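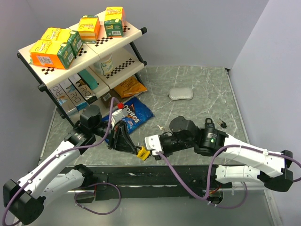 Padlocks and Personal Storage: Frequently Asked Questions

Fallavley Residential College
Last updated: February 24, 2026

Which storage areas require a padlock?

A padlock is required for every locker in the Prolby Wing, for the cycle cages and for the luggage store beneath Pilkington Hall. Bedroom cupboards are fitted with their own locks and must not be altered.

Does the College supply padlocks?

Residents are expected to bring their own. Those who arrive without one may borrow a padlock from the Lodge against a deposit of £15, which is returned in full when the padlock and both keys are handed back. The deposit cannot be set against other charges.

What kind of padlock should I bring?

A small keyed or combination padlock is suitable. The shackle must pass freely through the hasp on the locker door and close without being forced. Larger padlocks of the type sold for gates and sheds will not fit the lockers, although they may be used on the cycle cages. Cable locks are not accepted in any storage area.

May I choose a coloured padlock?

Yes. Residents may use a padlock of any colour, and a bright one is easier to find in a long row of lockers. Please do not paint or varnish the padlock after purchase, as this can clog the keyway.

How should I label my padlock?

Attach a tag bearing your locker number to the shackle. Your name and room number should not appear on it. Tags are available from the Lodge without charge.

How are lockers allocated?

Lockers are allocated in order of application. There are 106 in the Prolby Wing, and each resident may hold one. A request to exchange lockers should be made in writing and will be considered once the April allocation has closed.

My padlock is stiff. What should I do?

Apply a small quantity of graphite powder to the keyway and work the key gently in and out. Cooking oil should not be used. If the shackle does not spring open when the key is turned, push it down firmly, turn the key again and then release. A padlock which remains stiff should be replaced before it fails.

I have lost my key or forgotten my combination. Can the padlock be removed?

Please report to the Lodge with proof of identity and complete Form 444. Staff will cut the padlock in your presence and you will be asked to confirm the contents of the locker. The College does not reimburse the cost of a padlock cut at the resident's request.

May I share a locker?

Lockers may be shared by 2 residents provided that both names are entered in the register. Either resident may then ask for the padlock to be cut.

What may not be kept in a locker?

Perishable food, fuel, aerosols and wet clothing are not permitted. Valuables are stored at the owner's risk.

When must padlocks be removed?

All padlocks must be removed by noon on the final day of the residence period. Any left in place after that time will be cut off, and the contents of the locker moved to the Jirnutska Room for collection.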